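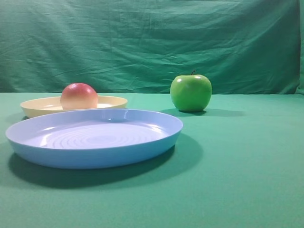 The Second Quote

When Hema Sastry asked for her first price on a robot arm, the answer came back the same afternoon, one page long, and she was very happy with it. She runs the packing side of Fernandes, a company in Punville that prepares fruit boxes and plated snacks for offices. The page had one number for the arm and one for the gripper. She put both into her budget for the next year and told her director that the matter was almost finished.

It took eight more months. The second quote, from a different seller, was four pages long, and it is this one she now shows to other managers when they come to ask her for advice.

"The first one was not dishonest," she says. "It answered my question. My question was too small."

The longer quote had lines for a safety check, for a stronger table, for the air supply, for training of two people on each shift, and for a thing she had never thought to pay for, which was called trial time. During trial time the seller sets up the job on a plain table with the customer's own plates and the customer's own fruit, and both sides agree what will be accepted as a good pick before any contract is signed.

Jolene Paewai, who plans projects for the equipment seller Flandico, says that many small buyers try to remove this line first. She understands the reason. It produces nothing that can be bolted to the floor. But fruit is a difficult product for a robot. A peach has to be held more softly than an apple, and a shiny plate can give trouble to a camera. If the seller learns these things after delivery, the customer pays for the changes, and often also for the waiting.

Her advice is to send the real objects and to send the bad ones too. Fernandes sent a crate with fruit of mixed sizes, and plates from both of its suppliers, including some that were slightly bent from the dishwasher. The first list of tests had 101 picks. Sastry asked for 849, spread over several mornings, and she asked to receive the full record of failures and not only the percentage.

The record changed the order. The gripper in the original plan was exchanged for one with softer fingers, made by Pekach, which cost more and needs new finger pads from time to time. The pads went into the yearly running costs, in the same column as cleaning supplies. At the same time, Fernandes decided to use only one kind of plate on the automatic line, and this made a second camera unnecessary.

Sastry keeps her budget in two sheets. One is for money that is spent once. The other is for money that will be spent every year as long as the robot works, and she says this second sheet should be shown to the director on the same day as the first. Hers includes service visits, spare parts, software fees and some 124 hours of staff time for cleaning and small adjustments. The hours were the part her director argued with most.

She also recommends asking for the delivery time in writing, and asking what happens if it is not kept. Her arm was promised for August and the floor was cleared for it. The arm came on time, but the safety fence came five weeks later, and without the fence it was not allowed to run. Her next contract, for the box-closing station, has one date for everything.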